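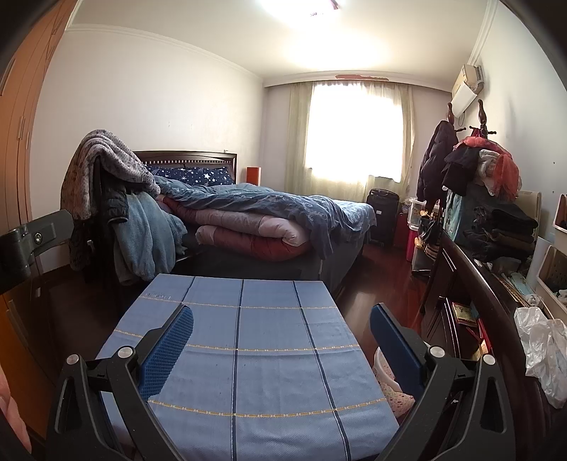
**Lestthorpe housing office opens applications for furnished rooms**

Sun 21 October

The Lestthorpe Housing Office will begin taking applications this week for furnished rooms in the former Hovland nurses' residence, which has been converted for use by trainees, seasonal staff and people moving to the town for work. The building has 54 rooms on four floors. All are let singly, and each comes with a bed, a table, a chair and storage for clothes.

The residence stood closed for several years after the hospital moved its staff housing to the north side of town. The town council bought the building and approved its conversion last year, following a review that found a shortage of small, short-term lets. Most rental housing in Lestthorpe is offered on leases of a year or longer, and employers had told the council that new staff were turning down positions when they could not find a place to stay for the first few months.

Rent has been set at $599 a month. The figure includes heat, water, electricity and a shared internet connection. It does not include parking, which is limited and will be assigned by the building office on request. A deposit equal to one month's rent is due when the agreement is signed and will be returned after the final room check, less the cost of any repairs.

Agreements run for a minimum of 90 days. Tenants may renew for a second term of the same length if they apply in writing before the first term ends. A further renewal is possible only where there is no waiting list. The housing office said the limit is intended to keep rooms turning over and that it will be reviewed after the first year of operation.

**Who may apply**

Applicants must be 18 or older and must show one of the following:

- a signed offer of work in Lestthorpe or a neighboring township
- proof of enrollment in a training course lasting at least one term
- a letter from a public agency confirming a temporary need for housing

Households of two or more people are not eligible for the single rooms. The office keeps a separate list of family apartments and will pass inquiries along to the staff who manage it. Applicants who already rent in Lestthorpe may apply, but priority in the first round will go to those coming from outside the town.

Pets are not allowed in the building, with the exception of service animals. Smoking is not permitted in any room or on the balconies.

**Furnishings and shared areas**

Furniture for the rooms was supplied by Clarkitz under a contract awarded in March. Tenants may bring small items of their own, including lamps, rugs and bookshelves, but may not remove the furniture provided or store it in the hallways. Mattress covers are supplied. Bed linens, towels and table linens are not, although a small stock of donated items will be held at the building office and offered to new tenants on arrival – first come, first served.

Each floor has a shared kitchen with lockable food cupboards, and a laundry room on the ground floor is open from early morning until late evening. Cooking in rooms is not permitted. Electric kettles may be used, provided they switch off automatically. Portable heaters may not be used at any time, and tenants who find their room too cold are asked to report it so that the radiator can be checked.

The old dining hall on the ground floor has been kept as a common room. It may be reserved by tenants for meetings or family visits at no charge. The council has not yet decided whether outside groups will be able to use it. Several have asked, and a decision is expected once the building is fully let.

**Building work**

The conversion was carried out by Tralitz, which replaced the windows, renewed the wiring and fitted new fire doors on every floor. The original stair rail and the tiled entrance were repaired and kept at the request of the town's planning department. An elevator now serves all floors. Six rooms on the ground floor have wider doors and step-free showers, and these will be held for applicants who need them until the first round has closed.

Some outdoor work remains. The path from the Mill Street gate is still to be resurfaced, and the bicycle shelter will not be ready when the first tenants arrive. Until then, bicycles may be kept in the fenced yard behind the kitchen wing. Deliveries should come by the Hovland Road entrance, which is wide enough for a moving van.

Neighbors raised concerns during the planning stage over traffic and noise. In response, the council agreed to limit move-in hours to the daytime and to keep a staff member on site overnight. A telephone number for the night desk will be mailed to homes on the adjoining streets before the building opens.

**How to apply**

Forms are available at the housing office counter in the town hall, at the public library and on the council website. Completed forms may be returned by mail or in person. There is no application fee, and applicants should not pay anyone who offers to submit a form on their behalf. The office aims to answer each application within 4 weeks.

Rooms in the first round will be assigned by date of need, not by the order in which forms are received. Applicants should therefore give the earliest date on which they could move in and tell the office promptly if that date changes. Those who are not offered a room will be placed on the waiting list unless they ask to be removed.

Viewings will be arranged for applicants who have received an offer. Two furnished rooms, one on the second floor and one on the ground floor, have been set aside for this purpose. Applicants who live too far away to visit may ask for a floor plan and a list of furnishings by mail.

Questions about eligibility should be directed to the housing office during regular counter hours. Questions about parking, deliveries and the common room should go to the building office at the residence.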